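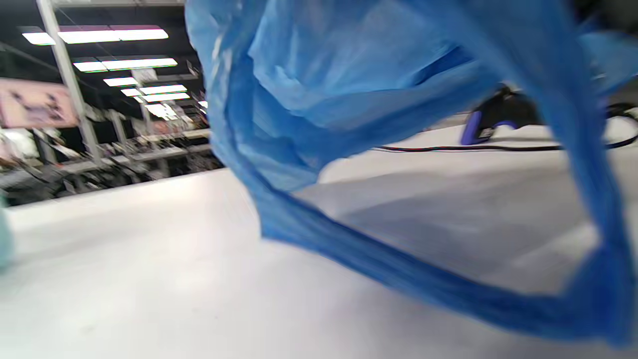 Workshop Notebook / Materials and Storage

December, entry opened 8:40 a.m.

Subject: Storage of dried seed lots, Gallham store room. Continuation of the moisture series.

The Gallham lots were received from the Walcombe drying room and entered in the register before noon. Each lot was weighed on arrival and again after conditioning. Lot 688 was the only one outside the expected range, and it has been returned to the drying cabinet for a second cycle. The cabinet remains set at 25 degrees Celsius. Staff are asked not to raise the setting in order to shorten the cycle, as was done in the previous series.

Containers. Three kinds are now in use: paper envelopes, glass jars with rubber seals, and plastic bags. Blue film has been adopted for material awaiting inspection, and clear film is reserved for lots already passed. The color of the bag does not replace the written label. Two bags of bean seed reached the store last month with no label on either the inside or the outside, and both had to be treated as unknown material.

Film bags are acceptable for short holding only. Paper envelopes take up moisture from the room within days when the heating is off, and they should be placed inside a jar if the lot is to remain over a weekend. Jars from the Cieślak order have a slightly wider neck than the old stock. The old seals do not fit them and should be kept on the lower shelf.

Germination check. The count for the onion lot was closed this morning. Of 464 seeds set out on damp paper, 70 had not sprouted by the end of the period. The result is acceptable for seed of this age. The paper had dried at one corner of the second tray, and the seeds in that corner should be repeated before the figure is copied into the annual return.

Clurodgate has requested a split of the onion lot. The request is approved in principle, pending the repeat. The split is to be made by weight, with both portions sealed at the same time and the room humidity written on each label.

Outstanding:
Reweigh lot 688 after the second cycle.
Order seals for the wide-neck jars.
Repeat corner of tray two.
Replace the battery in the store room humidity gauge. The reading was faint at 4:15 p.m.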